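Where Do Little Things Live?
By Humaira Sial
Friday, November 6, 2020
Print this page | E-mail to a friend

Have you ever looked for something small - an eraser, maybe, or your favorite marble - and found it at last under your own pillow? Small things are very good at getting lost. They roll, they slide, and they sink down into soft places like blankets and sofas, where it is hard to spot them.
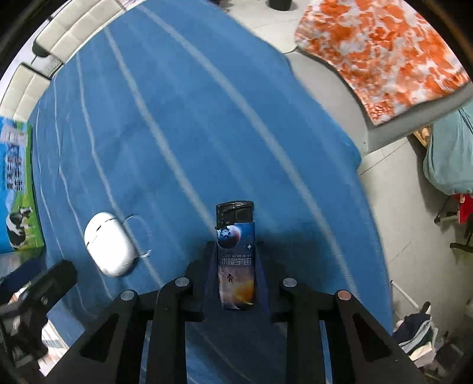 Sorting is the first part of tidying, and to my mind it is the most fun. You take each thing and ask, "What are you, and who are your friends?" A computer mouse with a thin, curling cable, like the white one on the blue sheet, goes back to the desk with the computer things. A lighter is different, even when it has a dear little astronaut on it. Lighters make fire, so they belong to grown-ups, and if you find one you should leave it where it is and go and tell somebody big.

Once you know who is friends with whom, you need a home for them all. My cousin Nga Ninh keeps hers in old shoe boxes, and my neighbor likes cookie tins, but nearly any strong box will do. 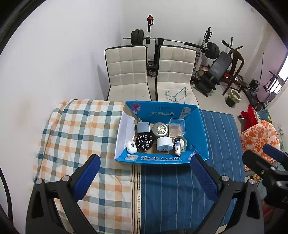 Put the heavy, flat things in first and let them sit right on the bottom. Round things like to roll, so tuck them snugly beside something square. Then stop before the box is too full! If you have to dig, you will soon be tipping everything out again, and then you are back where you started, looking under the pillow.

Shares: 308 | Comments: 40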